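Home Projects Datasets Docs Changelog Contact

# Trindport tabletop recordings: data card and fault note

4 min read

Trindport is a set of hand-held gripper recordings made on a table. This card covers release 2, which replaces the first release after a fault in the finger opening signal. If you trained on release 1, read the section on the fault before you compare results.

## Contents

- 500 recordings, each with color video and a finger opening value per video frame
- one text file per recording with the task name and the operator's notes
- a list of excluded recordings (`excluded.txt`)

The video comes from a camera on the gripper. The tasks are short: pick up a small item, move it, put it down, open the fingers, back off. Every recording should begin and end with the fingers open.

## What went wrong

In release 1, the opening value drifted in a number of recordings. The fingers were open in the video while the log said they were partly closed. The error grew during a session and went back to zero when the logger was restarted, so the first recordings of a session look fine and the later ones do not.

We first blamed the sensor and swapped it. The drift came back in the next session. The cause was a set screw on the encoder coupling that had worked loose. Each hard close let the shaft slip a little, always in the same direction. The logger took a new zero at every start and hid the slip.

A policy trained at Ďurica on release 1 learned to let go early. It dropped parts over the edge of the bin, and one of them jammed a conveyor guard. The line was stopped by hand. There were no injuries, but this is why release 1 was pulled in December and should not be used on hardware.

## How we checked release 2

For each recording we compared the logged opening with the finger positions in the video at the start and at the end. With the fingers fully open, both black fingers show low in the picture with bare tabletop between them. Anything more than 7 percent off was set aside.

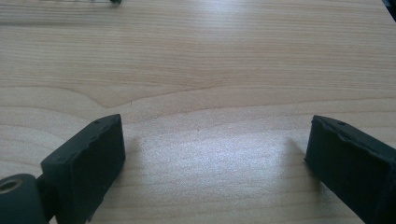
Gruvatex

Glare on the tabletop was a problem for the automatic check. The script looks for the inner edge of each finger, and a bright reflection or a soft shadow next to the finger can pull the edge to the wrong place. Recordings flagged by the script were looked at by eye before a decision was made.

We excluded 20 recordings. They are not in the count given under Contents.

## Known issues

- Finger rims show wear. Do not use rim shape as a fixed marker.
- Small items near the edge of the view are not labeled.
- Opening values are in percent of full travel. Release 1 used raw counts.
- The checks cover the start and end only. A slip that happened and was reset mid-recording would be missed.

## Before you record with the same tool

1. Put thread locker on the coupling screw and mark it with paint.
2. Close the fingers hard ten times, then open them fully. The reading must return to 100.
3. Repeat step 2 at the end of the session and write both readings in the notes.

If the readings differ, throw out the session. Do not correct the values with a straight line, as the slip comes in steps.

## Loading

Use the Nullent reader, version 2 or later. Older versions open the files without a warning but read percent as raw counts.

Card last changed June 7, 2019.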